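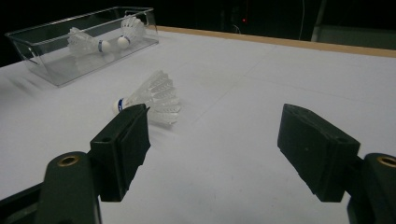 Will Vilthorpe marina go ahead with shore power on the visitors' pontoon this season? Only on one side, and only if Ferraro puts the price in writing before November.

Minutes, harbor users' meeting, back room, 7:30 p.m.

1. Shore power. Ferraro's quote covers 11 berths. The claim that boats will stop running generators overnight was questioned. Last season's meter on the fuel dock showed 761 kilowatt-hours, hardly a rush. Members asked who pays if the sockets sit idle. No answer given.

2. Hull coating. Dosutero's "clean" antifoul was discussed again. The leaflet promises a lot and names no test site. Agreed to paint 2 club launches and leave the rest alone. Motion to coat the whole fleet failed.

3. Satanora regatta. The organizers call it carbon neutral. The meeting noted the support boats are all gasoline and the offset paperwork has not been seen. Entry fee of $1000 held back until it is.

4. Bilge pads. Bin by the slip is full again. Marina office to be asked, again.

Item 5 (moorings) put off to next meeting. Closed 9:10 p.m.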